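February 2025, Tuesday, late evening

I am writing in English again, because Manon Thibodeau told me that a diary is the cheapest teacher. My tea is finished and I should sleep, but the day was full and I want to keep it before the meeting tomorrow moves everything around in my head.

We spent the whole morning on the rules for recording at Walomero. The old sheet is from October and it was written when only two people used the arm. Now there are more of us, and each person has a slightly different habit. One person resets the blocks before pressing stop. Another one presses stop and then resets. If you read only one recording you would never notice, but Kyung-hwa Hyun looked through 1,569 of them for the Filtosent report and she noticed very well. She put 515 on the list for checking again. I was afraid that many of them would be mine, and many of them are.

I was a little ashamed. She was kind about it and said the sheet did not forbid what I did. This is true. The sheet says "finish the episode when the task is complete," and it does not say what complete means. For me, complete was the moment when the block rests in the basket. For her, it is when the block rests and the fingers are open and the hand is away from everything. I think she is right. If the recording ends with the finger still on the block, the next person cannot know if it was released or only held there.

So we wrote a new sentence. It took us almost one hour, which seems very long for a sentence. "The episode ends when the object is at rest, the gripper is open, and the gripper touches no object." Manon wanted to add "and no part of the basket," and we discussed this until lunch. My opinion was that it is too strict, because the basket is soft at the rim and with the wrist camera you cannot always judge if the finger is in front of the rim or against it. In the end we wrote that touching the rim must be noted but is not a reason to reject. Manon accepted, but she wrote her own opinion in the margin with a pencil, and I suppose we will talk about it again.

The second subject was the speed near people. Briltusico, who lend us the second arm, have their own limits, and ours were different, so on the same floor we had two different rules depending on the table. I never liked this. A visitor does not know which table has which rule. From now on we take the stricter one for both. It makes the day slower. I measured my usual routine in the afternoon and I lost 2 minutes on the full set, and I can live with that.

There was also a small argument about who may press the stop button. I was surprised that it was even a question. In my first job, in a bottle factory, everybody could press it, also the woman who brought the mail, and you were never asked to apologize for it. I told them this story, maybe too long. The new text says "any person present," and there is no form to fill in before the arm is quiet and everybody has breathed. The form comes after.

In the afternoon I worked with the blocks under the new rules, with the paper next to me on the chair. It is strange how difficult it becomes to do a known thing when you read the instructions for it. I wanted to do 100 episodes before going home and I did not arrive there. Twice I forgot to say the color aloud before starting. Once I wrote "left" and meant my left and not the robot's left, and this is exactly the mistake that Zulu, our naming guide, was written against. I corrected it and put my initials, as we must do now. The old word stays readable under the line. I like this rule, even when it shows everyone how often I am confused.

One more thing that I want to ask tomorrow. The sheet says the blocks must be "apart" when two are in the basket, but it gives no distance. I can say apart when I see basket floor between them. Kyung-hwa may want a number. Perhaps a picture is better than a number for this, and I printed one to take with me, and stuck the other copy on this page.

Buy a new pencil. Call my sister before eight.

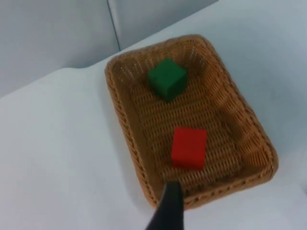 Green and red, with basket floor between them. I would call this "apart."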